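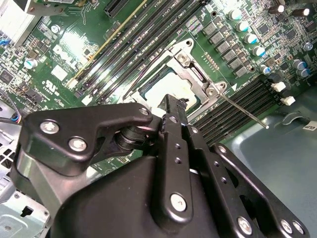

I have wanted to do a page on old workstations for ages, mostly because I keep buying them and my shelves at home can't take any more. These big office towers are the best bargain going if you like taking computers apart, and a lot of them end up at Kestbridge, the repair and reuse shop where I spend my free evenings. The part I always get asked about is the processor socket, so let's begin there. It's a metal bracket with a hinged plate, and once the plate is up you can get right at the middle. The long thin rod running off at a slant from the corner is the lever, and the little bend at its tip is where your fingertip goes (press down a touch, ease it out sideways, then let it come up slowly, it's springier than you'd think!). I was terrified of that lever the first time. I'm over it now, mostly.

This page is a short one, three pictures and a lot of me talking. If you came over from the Zisance forum, hello! Somebody there wanted to know what the inside of one of these towers looks like before they commit to buying one, and my answer was getting so long that I figured it could live here.

A bit about how I go at it. Power cord out first, obviously, then I hold the power button in for a few seconds. Then the tower goes down on its side with the open side up, and I leave it that way until I'm done. I've seen people work on a standing tower, reaching in sideways with a flashlight in their teeth, and I don't get it. Lay it down! You can see everything, and a dropped screw lands somewhere you can get at it instead of rattling down into the power supply. I keep an ice cube tray for the screws, one hole for each kind, and a pencil for notes on which connector went where. My notes are terrible. They say things like "fat one, near the battery" and I still need them.

Cleaning comes next, and it takes longer than the rest put together. Canned air for the slots, a soft paintbrush for the corners, and rubbing alcohol on a lint-free cloth for old thermal paste. Go through more cloth than feels reasonable. I buy the 50 packs and I'm always running out. If the paste has gone hard, put a drop of alcohol on it and go make a coffee, and it'll wipe off much more easily when you get back.

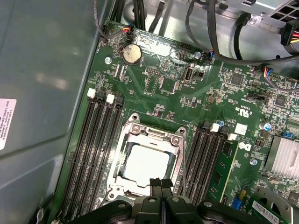
Processor in its bracket, memory slots on both sides, and the round coin-cell battery up toward the top.

I love a board with memory slots on either side of the processor. It looks so serious! When you fill them up again, look in the manual for the order, because on boards like this you can't just start at one end and work your way along. I did exactly that on my first one and got a row of beeps for my trouble, and it took me an entire evening to find out the memory was fine and I was the problem. The white latches are worth a look too. Push them open with a thumb and don't force them, old plastic gets brittle and a snapped latch is a nuisance forever after.

And the battery, please change the battery. They cost next to nothing. If your old computer keeps forgetting what year it is, there's your culprit nine times out of ten. I buy mine from Humphreys, the hardware store, where they hang right by the register, and I get 2 at a time so there's a spare in the drawer (the drawer is another story).

Prices, for whoever asked. My own tower at home came out of an office clearance in Rostitz last September and cost me 36 dollars with no drives in it, which I thought was very fair. The same seller had a listing up for $868 for one with "professional upgrades," and I read that listing three times and could not find the upgrades. So ask questions! Ask for pictures with the side off. Ask if the drive trays are included, too, as tracking down the right ones later is a pain.

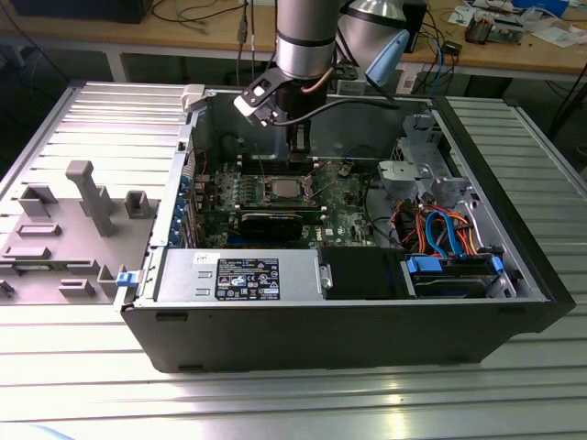

Graphics cards are the other thing to think about. Lots of these old office machines have a modest one that's perfectly good for a couple of monitors and some photo editing, and I'd live with it for a month before spending anything. If you do swap it, check how long the new one is and what power plugs it wants. Measure twice, and allow for the cables as well, they need room to bend. I once had a card that fit beautifully until I tried to plug it in.

Putting it all back together is just the same steps backward, with fresh paste under the heatsink (a blob the size of a pea is plenty) and the screws tightened a little at a time, corner to opposite corner. Leave the side panel off for the first start so you can check that the fans spin, and keep your fingers out while they do.

I'm hoping to add a page on hard drives next, once I've sorted out which of mine still work. Comments are open below, and if you have one of these towers and know a quiet fan that fits, tell me which one!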